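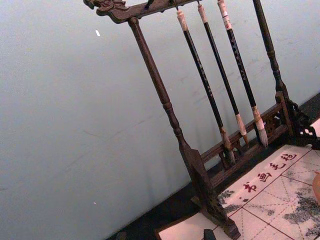

Brush rack and felt, seen from the wrist camera

Which gripper for holding a calligraphy brush, and is a wrist camera enough?

Rafia Butt
Hi all, long-time reader, first proper post! I'm trying to decide between two parallel grippers for our two-arm setup and I keep going in circles. One is the Marino with the hard metal fingers, the other is the Brekosside 707, which has softer pads and costs £1400 more than I'd like to admit to my boss. The test job is brush writing, mainly as it shows up every little wobble. Pick up the brush, load the tip in the dish, write a few strokes on the sheet, put it back.

My trouble is twofold. The brush turns in the fingers when the tip drags, so a stroke that begins nice and thin ends up fat and leaning over. And the wrist camera is lovely for lining up with the rack but I don't trust it for judging how far the bristles are off the paper.

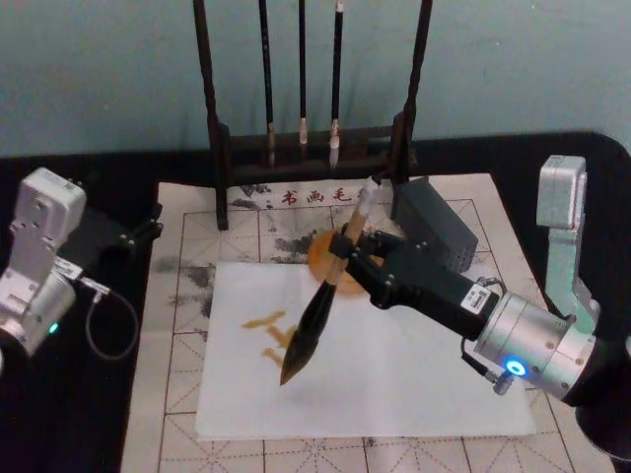
I've been arguing with Gianni Fontana at work over where the fingers ought to grab. He wants them right down by the bristles for stiffness, I want them higher so there's some give (and so the gripper stays out of the dish). At the moment we clamp near the middle of the handle, and with the head camera I can see the faint shadow of the tip on the sheet, so I've been using that by eye to judge the gap before a stroke. It does work better than the wrist view, but only when the lamp hasn't been moved.

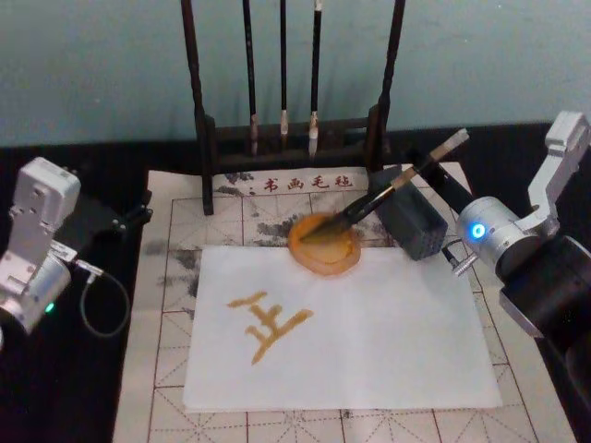
So before I spend the money - has anyone tried soft pads on a thin round handle, and did they stop the turning or just hide it? And would you add another camera or go for force sensing at the wrist? We run the Flomley controller, firmware 1522, if that matters.

Wendy Wainwright
Don't buy anything yet. A flat finger on a round stick only touches along a line, whatever it's made of, so of course it rolls. Cut a shallow V into one finger pad (or print one and stick it on, ours is held with double-sided tape and has been since October) and leave the other flat. That gives you three lines of contact and the turning more or less went away for us. Soft pads on their own were worse, if anything. They squash, the brush creeps, and you don't notice until half way down a long vertical.

On where to grab, I'm with you, the middle is fine. Down by the bristles you end up with paint in the finger slides and a very boring afternoon with cotton buds.

Gualtiero De Luca
force sensing, every time. cameras are no good for this

Graziella Colombo
I wouldn't go as far as Gualtiero. A brush tip is so soft that our wrist sensor hardly noticed it until the bristles were already well spread, and by then the stroke is too wide. What helped was a slow touch-off at a blank corner of the sheet before each character, watched by a fixed camera low down at the side, then trusting the arm's own height after that. Paper that isn't lying flat will still catch you out.

Also check the grip force setting on the Flomley. Ours went back to its default after a restart and I blamed the fingers for a week!

Rafia Butt
Thanks Wendy, I've got a V pad on the printer now. Graziella, just looked and yes, ours is on the default too - oh dear. Will try both before I go near the 707 again.

Contact us | © 2021 Destville Community Help | Back to top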